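Andov Makers Forum > School and Student Projects > Two-hand bowl task, student group

fgerlach
November 7, 2021
Hello all. I am Friederike Gerlach, I lead the student robotics group in Ultitz. This term we do a table task with hand-held grippers: one in each hand, and the student must sort dishes on a table with them. Later the recordings go to our teammates who work on the arm. We have 12 students and the regional Cumon meeting is at the end of November, so I would like to ask for opinions before we fix the rules.

What we have now is two levels. I write them as they stand in our sheet.

Level 1: two bowls, white ceramic and translucent blue plastic. Both grippers are allowed. The bowl may tilt but it may not leave the tablecloth.
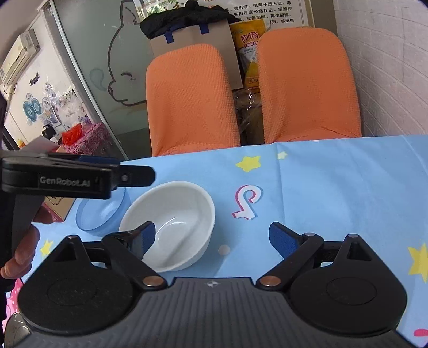 Level 2: plates and bowls together, 6 minutes for each student, 3 tries.

My question is mostly about Level 1. Is it too easy for students of 14 and 15 years? And should the white bowl and the blue bowl give the same points?

ruppert_k
Not too easy in my opinion. We did something like this in our club in Ruppert and the plastic bowls were the bad ones. They are light and they slide away when one finger comes before the other. A heavy ceramic bowl waits for you. So I would give more points for the plastic.

tinwhistle
I disagree with ruppert_k. With ceramic the students are afraid to break it, so they go slowly and lose time. Also a glossy wall gives less grip to the finger pads. Same points for both, please, or you will have discussions with parents all evening.

fgerlach
Thank you both. I understand the two sides. For the start of Level 1 we put the bowls next to each other in the middle of the table, empty, and the student comes in with the jaws open.
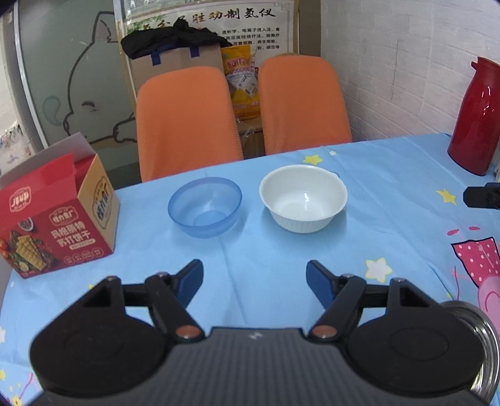

Photo: F. Gerlach, robotics group Ultitz

The distance between the bowls is what we argue about in the group. If they are so close, the open finger on one side touches the neighbor bowl before it closes. Some students say this is the interesting part. Others say it is only bad luck.

ohmslaw
I am with the first students. Learning to come in at an angle is a real skill and your arm team will need recordings of exactly that. Keep them close.

One thing I would change: the tablecloth with the stars and the pink figures. I like it, but for the people who later work with the video it is a lot of pattern. Plain gray cloth costs nothing.

tinwhistle
Why plain? A kitchen table at home is not plain. If they train only on gray, the thing will fail on the first breakfast table. We had 20 recordings on one gray mat and all of them were useless for our second room.

ohmslaw
Useless is a strong word. You start simple, then you add pattern. That is normal order of work.

fgerlach
We keep the cloth, the students have voted for it and I do not want to open this again :) But I can imagine some runs on a plain one for comparison, it is a good suggestion.

For Level 2 there is more on the table. The pale green plate is the first object, and behind it come the white oval dishes with the brown decoration, then the bowls, also a steel one. 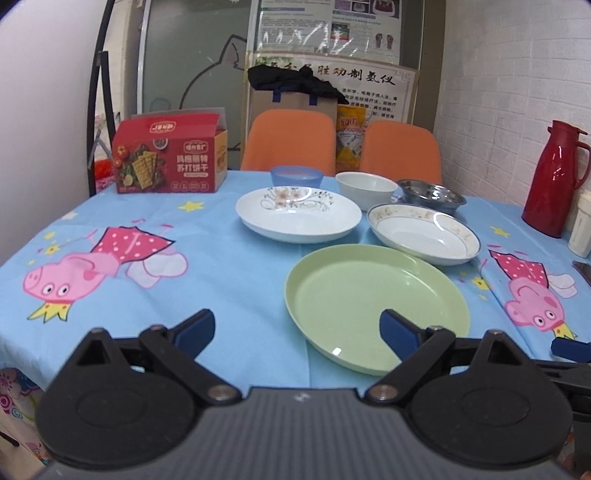
The order is fixed, front to back, and a student who takes a bowl before the plate gets a zero for this try. I find this hard but fair. A flat plate is more difficult than I thought when I tried it myself, because the fingers must come under the rim and there is very little space between rim and cloth. With the bowls I had no such trouble.

ruppert_k
Zero is too hard. Take away half of the points. A student who is nervous forgets the order, this says nothing about how he handles the gripper.

And for the plate: let them push it with one gripper and hold against it with the other one. Then the rim comes up a little. Do your rules permit this?

fgerlach
It is not written anywhere, so at the moment yes. I will ask the students if they want to write it in. About the zero I will think again, half is maybe better for the younger ones.

tinwhistle
Write it in. What is not written will be the first complaint at Cumon.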